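Publications > Working Papers > Section 4

4.2 Sorting bench, Villalba site

Training at Villalba ran in January. Two arms per table, one operator per pair. Before the arms, sorters at Skandberg's packing hall handled every piece by hand – now they set out the fruit, watch, step in when a grip goes bad. Practice items at this stage, not real produce. Task kept small: fruit to the green dish, one piece at a time.

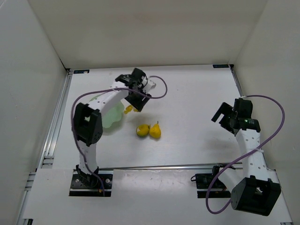 Figure 3. Practice table, two arms, fruit and dish.

What changed most was the pace of talk. Hand sorters chatted down the line. At the arms, people sit further apart and look at the table. Several missed the company, two asked to go back. Breaks got longer becuase the reset between runs (20 seconds) was too short to leave the chair. Back pain complaints fell, eye strain went up. Pay grade unchanged at the time of writing, a sore point in every interview.
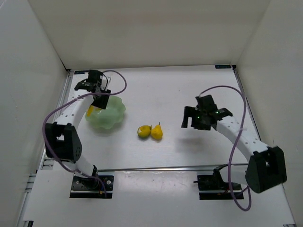 Pascual Tapia disagreed with the word "operator" – he told us he was still a sorter, only with less to do with his hands and more to answer for when the count was off. Others said much the same. Responsibility for errors had moved to them with out any say over the speed setting. We come back to this in 4.3.

Related papers
Leiva, N. – Shift handover at Dusanura
Henríquez, A. – Who sets the speed?

Contact: Piltero Work Studies | Back to top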